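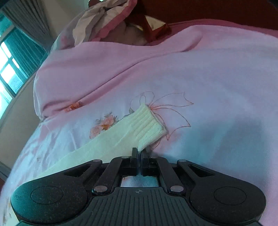 Socks, sheets and sore thumbs: two grippers compared

Wollau Robot Club newsletter, September 2023

I promised at the last meeting that I'd write up the gripper business properly, so get yourselves a cup of tea, it has grown a bit.

For those who missed it: the club has been arguing since February over which hand-held gripper to settle on for the folding and tidying project. We've had the Porkero on loan and we own the Stenine outright, and until now the whole argument has been conducted by people picking up foam cubes off a workbench and declaring a winner. Foam cubes! Anything can pick up a foam cube. I have picked up a foam cube with barbecue tongs. What we want the arm to do eventually is deal with laundry, and laundry lives on beds, so I said I'd take both grippers away and try them on bedding and socks like a sensible person. Juraj Baláž came along to help, keep score and eat my biscuits.

The rules were simple enough. Each gripper got 40 tries at picking up a sock from a made bed, then the same again on pinching up a fold of sheet and pulling it straight. A try counted if the thing came up and stayed up while you carried it to the pillow end. If you grabbed the sock and the bedspread together, that was a fail, and this is where I'll admit I lost my temper once or twice, as a satiny cover wants very badly to come along with whatever you're holding.

The Porkero first. It's a chunky thing and I was all ready to dislike it. When you first pick it up you think, well, there's no way I'm getting this near a pillow without knocking something. But the weight sits back towards your hand and after ten minutes I'd stopped noticing it. The trigger is lovely and light. The fingers come in evenly and you can stop them wherever you like, which matters a great deal with knitting, because a rib cuff is stretchy and gives you nothing to feel until suddenly it's all bunched up and popping out sideways.

The best way in, we found after a lot of faffing, is to go for the cuff end and come at it along the ribs. Across the ribs the fabric rolls away from you. Juraj got to be very good at this. I did not. My way was to push down a bit, let the bed give, and close while pushing, and it works nicely on a firm mattress and badly on a soft one where the whole lot just sinks away together. Of my share of the sock tries I'd say the ones I lost were nearly all my own impatience.

Now the Stenine. I was the one who talked the club into buying it, so you can imagine I wanted it to do well. It's slimmer, it's neater, you can see past it far better, and the camera mount doesn't wobble (more on that in a minute). On the sheet it was a joy. Come in low, nip up the fold, pull. On socks it was a misery. The spring is too stiff, so the last little bit of closing happens all in one go whether you meant it or not, and by then you've got sock and cover and quite possibly pillow frill. Juraj says you learn to cheat it by holding a finger behind the trigger. I tried that and got a blister.

We also had a go at swapping finger pads, as Deok-su Baek had posted me a bag of them with a note saying only "try all". Very like him. There were hard smooth ones, soft ones, and some with a sort of grippy skin that picked up every bit of fluff in the room. I'd have bet money on the grippy ones. On the first few tries they were marvellous and then they were so furred up that they might as well have been wearing mittens. You can wash them, but you can't be washing them every few minutes in the middle of a session.

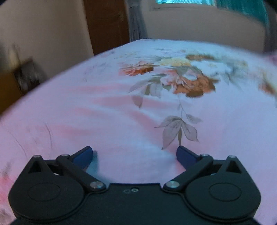
The soft ones are the ones I'd keep. They bend a little at the tip when you press on the bed, and that gets the edge underneath the fabric without you having to dig for it. On a plain cotton sheet you can lay the tips down flat, close slowly, and up comes a nice tidy ridge. The hard ones skate. They'd be fine for cutlery or pens or whatever, and I've put them back in the bag for the kitchen people.

One thing I hadn't thought of at all before we started is how much the opening width matters. I'd always assumed wider was better. With a sock it's the reverse! If you go in with the fingers right open you end up collecting a great swathe of cover along with the sock. Start them nearly shut, put the tips either side of just the bit you want, and you lose far fewer. With the sheet it's the other way about, and you want plenty of room so there's slack to gather. Whoever ends up writing the opening routine for the arm will have to set these separately, and I'd suggest we don't try to be clever and find a middle setting. We tried a middle setting. It was bad at both.

Cameras, then. I know this was meant to be a gripper comparison, but you can't really split them up, because if the camera can't see the fingertips the footage is no good to us however well the fingers work. With the Porkero the body of the gripper takes up a good chunk of the view and I'd been told this was a dreadful fault. I've gone through the recordings since and I don't agree. You lose the bottom of the picture, yes, but the tips are in view the whole way and so is the stretch just ahead of them, and that's the part we use. What did cause trouble was windows. Any time I turned round so that daylight was ahead of me, the exposure went all over the place and the fabric turned to porridge. Draw the curtains, or work with your back to the glass. Juraj wants a lamp. I don't think we need a lamp.

The other camera grumble is patterned cloth. Big printed flowers and embroidery look very pretty to me and are a headache for the tracking, which seems to get fond of a flower and follow that when it should be following the fold. Plain sheets gave cleaner tracks from both grippers. I'd still like us to record on patterned ones, though, as real people own them (my mother owns nothing else) and we'd only be storing up trouble by leaving them out.

The controller was the same for both, the little box from Aydoğan that half of you have had on your desks at one time or another. It behaved. It dropped out once on me and I'm fairly sure I'd kicked the cable. The only thing I'd change is the beep, and if someone knows how to turn off the beep please, please tell me, it goes right through you after an hour or two. Juraj taped a bit of sponge over it and now it sounds like a duck in a cupboard.

So, the scores, as I know some of you have skipped straight down to this bit. On socks the Porkero lost two out of its 40 and the Stenine lost 14, and I'd call that no contest. On the sheet the Stenine came out ahead, though not by enough for me to want to put up with it on everything else, and I'd say most of that lead goes away once you put the soft pads on the Porkero. We didn't run the whole set again with the pads swapped because by then it was past teatime and my thumb had gone numb. So take that last remark as my opinion and argue with me at the meeting.

Is it fair to compare a borrowed one with a club one that's been dropped down the stairs? Probably not entirely. Deok-su has pointed out, in a rather long message, that the spring on ours may simply be the wrong spring, and that Stenine do a lighter one. If that's so then I've been rude about it for nothing and I'll say so in the next issue. He's offered to fit one if somebody gets hold of it. It would be worth doing before we hand the Porkero back, and I'd like to have the same people doing the tries, since Juraj and I are so different in how we go at it that swapping in a third person would muddle the lot.

We've got a little over 2000 short clips on the club drive already from all our various sessions, and I've put these in their own folder called "bed" so they don't get mixed in with the foam cube ones. I've labelled the failures as well. Please don't tidy them away! Somebody did that with the tea towel recordings and we lost all the most useful stuff. If you want to look at only one thing, look at the sock cuff tries, and watch what the fabric does just as the tips meet.

What I'd like next is a few more pairs of hands, preferably somebody left-handed, and a variety of socks. Thick ones, sports ones, those awful little trainer ones that are hardly there. Clean, please. Drop them in the box by the club room door with your name on a bit of paper if you want them back. Tights I'm leaving for another month, I've had one go at those and I'm not ready to talk about it.

Bring your own thumb plasters.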